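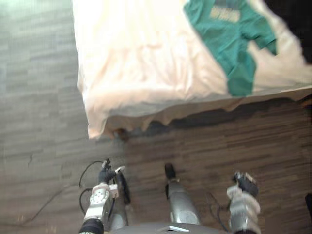
*Fig. 1 – T-shirt verde estendida sobre a cama, com os dois braços do robô junto ao bordo do lençol.*

## Visita ao laboratório Lokano – notas de apoio

7 de setembro de 2022, sala 201

A demonstração incide sobre a manipulação de objetos deformáveis, matéria do capítulo 4. O robô do projeto Kikiver tem dois braços, cada um terminado numa garra preta. A tarefa consiste em dobrar uma peça de roupa pousada numa cama.

### Perceção

Um corpo rígido descreve-se com seis parâmetros de pose. Um tecido não tem descrição equivalente de dimensão baixa: cada prega acrescenta graus de liberdade. Na Fig. 1 o lençol claro está enrugado e pende de forma irregular sobre o chão de aspeto de madeira. A sombra por baixo do bordo produz um contraste forte, que um segmentador por intensidade pode tomar por limite de objeto. A separação entre a t-shirt e o lençol é mais simples, dada a diferença de cor.

### Planeamento

O método apresentado divide-se em três fases:

1. estimação do contorno da peça;
2. escolha de dois pontos de preensão;
3. trajetória coordenada dos braços, com distância limitada entre as garras.

A terceira fase é recalculada após cada dobra. O modelo Nwachukwu, usado na segunda, foi treinado com 1,000 dobras simuladas (notação do original). Os ensaios físicos de agosto ainda não estão tratados.

### Pontos a observar

- Altura relativa das garras antes do contacto.
- Folga dos cabos junto aos punhos.
- Arrastamento do lençol durante a preensão – o atrito entre tecidos não entra no modelo.

O relatório, com o máximo de 3 páginas, segue o formulário Pulham. As figuras devem ter legenda e ser citadas no texto.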